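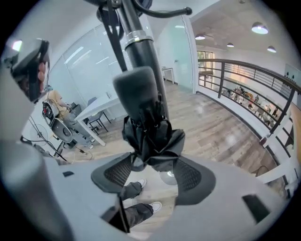 Black pole with silver clamp band, curved handle with knob end, and foam grip. The black fabric hangs gathered below the grip.

Pole Hardware and Fabric Covers: Gallery

Notes on the pole-mounted covers kept in the Gresta workroom. The set was put together in May from three sources: two Drurier poles bought new, one Moletti pole taken over with the lease, and replacement fabric cut to the Rattanakul pattern. The parts are close enough in size to be mixed, with the exceptions given below. All lengths are in millimeters.

Entries are in order from the top of the pole down. Part names follow the labels on the storage bins, which do not always match the supplier lists.

Handle
The curved handle is the only part intended for hand loads. Turn it with the clamp released. Turning against a closed clamp marks the finish and will in time round off the key on the Moletti pole. The knob is threaded on and has a spare in bin 2.

Clamp band
One band per pole. It sets the working height of the handle and carries no fabric load. Close it until the handle no longer rotates under moderate hand pressure, then stop. The Drurier bands and the Moletti band have different screw threads. Do not swap screws between them, even where the first few turns seem to go in cleanly.

Foam grip
Thick closed-cell foam, pushed on from the lower end. Soapy water is enough for fitting. Solvent cleaners make the surface tacky. When a grip has crept upward, pull it back down by the inner edge and leave the padded end alone, as the outer skin tears there first.

Fabric, gathered
The normal state between uses. Fold the panels in the same direction, bring the loose edges around, and tie once. Two wraps of the tie leave a crease line that takes weeks to drop out. Flaps at the bottom can hang free. Tucking them in puts the weight on one seam.

Fabric, open
Opened size is 1,095 across the long side. Allow 600 of free floor on each side of the pole before releasing the tie. The earlier Drurier panels open to 1,000 and can be told apart by the single line of stitching at the hem. A mixed pair hangs unevenly but is usable.

Rings and straps
Metal rings at the upper edge take the straps. Feed each strap from the inside face outward. A strap fed the other way will hold at first and slip when the fabric is opened. Rings that have gone oval should be replaced in full sets.

Seams
Most wear shows at the first seam below the rings. Hand repair is acceptable up to a length of 30. Beyond that, the panel goes back for a new top edge. Use the heavy black thread in bin 4. The lighter thread beside it is for labels only.

Cleaning
Brush the fabric while it is open, working downward. Vacuum cleaning is fine with the soft head. The Rattanakul fabric can be hand washed in cool water and must be hung to dry on its own pole. It shrinks slightly along the straps if laid flat. Wipe the clamp and handle with a cloth only.

Storage
Poles stay upright. Fabric may be left in place for short periods, gathered and tied as described. For longer storage, take off the straps, roll the panels around a cardboard tube, and keep the rings in the bag with the matching pole number.

Parts still needed
One Moletti clamp screw, one set of rings, and two straps in the longer length. Drurier no longer lists the early grip by itself. The current grip fits after the inner lip is trimmed.

Bin list revised in May. Bins 5 and 6 have been combined.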